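The Round Table

My mother's table went to the office on Sirnbridge in December. It would not fit in my new apartment, and the building manager at Garine said there was room for it in the front room, by the glass wall. I put a cloth on it and left two books there, a thriller and a green one. That was the start of the shelf, although there was no shelf yet.

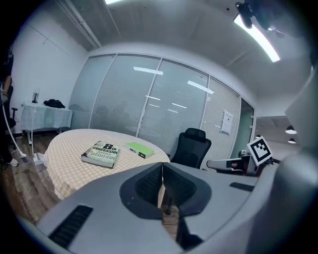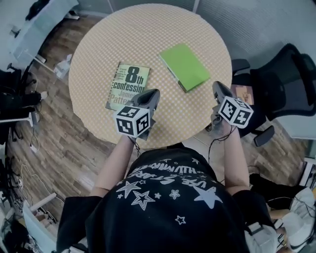 The first week

The thriller was 8th Confession. I had read it on the train the winter before and remembered very little of it. The green book was my mother's. She had written her maiden name, Ondrejka, inside the front, and under it the price she paid, which was 60 cents.

I didn't mean to give that one away. I had brought it in my bag with my lunch and put it down next to the other one, and at five I went home without it. I noticed when I was on the bus. I thought about getting off and going back, but it was raining and the stop by the bridge has no roof.

In the morning both books were still on the table. They were on the other side from where I had left them, with the green one on top. I moved my mother's book to my desk and worked until ten. Then I took it back out to the table. I can't say why. It had looked right there.

By the end of the week somebody had read part of the thriller. A bus ticket was stuck in at chapter 3. I left the ticket alone and straightened the cloth.

The green book

It was gone when I came back from lunch one afternoon. I looked under the table and on the chair. I asked at the front desk and they hadn't seen it. The man from Briltley, who comes in to fix the blinds, said he hadn't seen it either, and he seemed sorry I had asked him.

I called my sister that night and told her. She said, "You left it on a table in an office." I said I knew that. She asked whether it was the one with the pressed leaf in it, and I said no, that was the cookbook, and the cookbook was safe in my kitchen. She said then she didn't see what the trouble was. We talked about her furnace for a while.

I bought a notebook on the way to work and wrote on the first page that the green book belonged to a family and that whoever had it could finish it first. I put the notebook where the book had been.

What came back

Nine days went by. Two people wrote in the notebook. One asked if the thriller was any good. The other had drawn a cat.

Then the green book was there again, early, before the lights were all on. Inside the front cover, below the name and the price, a person with small handwriting had put the name of our street and the month. Nothing else. I turned through it to see if anything was missing. There were 330 pages and I had never read past the first few. My mother used to read it in the bath, and the bottom corners were all a little wavy.

I pulled the chair over to the table and sat down with my coat on. The phone rang twice at my desk. I read until people started coming in, and then I wrote down the page number and went to make the coffee.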